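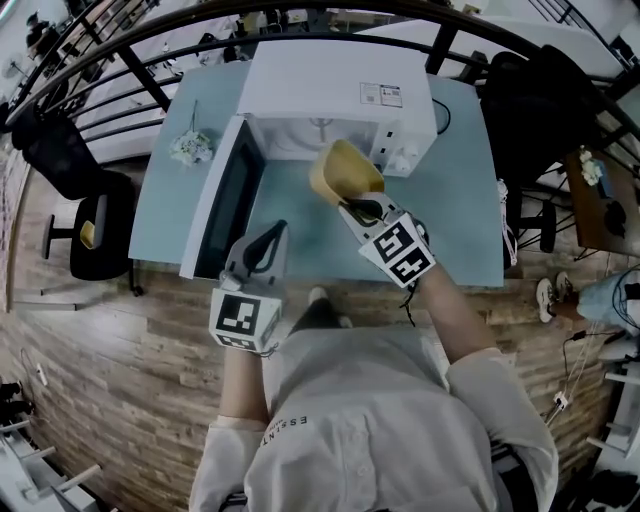 Week 7 is the one where we stop talking about grippers and start picking one. You have two candidates for the lab, the Birkov and the Tenix, and I want you to have an opinion on both before you hand anything in. My own favorite test is a kitchen job, and it's a nasty one: cup into microwave. The cup has to go in tilted and come down level, the open door takes away most of the room on one side, and the marker cube sits right by your wrist, so it's very easy to turn your hand and hide the markers from the overhead camera. Watch that cube! Half of the bad tracks I get handed come from a wrist that rolled too far.

What to do

Run the cup task with the Birkov first, then the Tenix, same person on both. I want 109 usable runs in total from each group (yes, I know, bring snacks). A run is usable if the markers stay in view the whole way and the cup ends up standing. Dropped cups go in the log too - just put them on a separate sheet.

Set the gripper force to 400 on the Drumedow controller and leave it there. I've seen groups nudge it up between runs and then wonder why their comparison makes no sense.

What to look at

Finger shape first. A curved finger is lovely on a round cup and pretty hopeless on a thin flower stem, so try both objects before you write that one gripper is "better". Then strain on your arm. After an hour of reaching forward you will have feelings about weight, and I'd like those in the report.

Handing in

2 pages, plots included. Use the Lui template, the new one from June, and check that your time axis is in seconds.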